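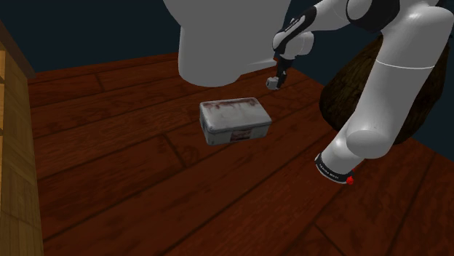 The arm and the tin in the simulator, with the gripper open above the floor.

Rekha Rajan tests grasping software at Grorkora, and in August she lost two weeks to a fault which did not show itself as a fault. The log said the grasp was good. The tin stayed where it was.

"We ran 295 attempts over the weekend," she told me. "On Monday I opened the report and 27 of them were marked as success with nothing in the hand. I was a little bit ashamed, I must say, because I wrote this check myself."

The check looked only at the force on the fingers. When a finger pressed against the side of an object, the number went up, and the program, which is called Clindov, understood this as holding.

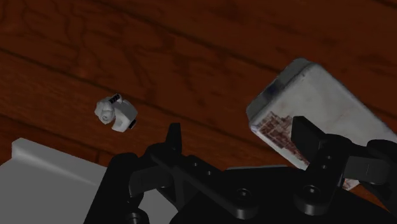 "A finger can touch a thing and not hold it," Rajan said. "For a person it is clear. Clindov had one number only, and it believed the number."

I asked her if this could be dangerous on a real machine. She thought for some time before she answered. "Yes. The arm would lift and go with full speed to the next place, and maybe it drags something with it. So we stopped the transfer to the real arm the same morning."

Now the arm must lift the object 10 millimeters and measure again before it may continue. The new check is slower, and her colleagues complain. She has not yet decided if she will keep it for every object.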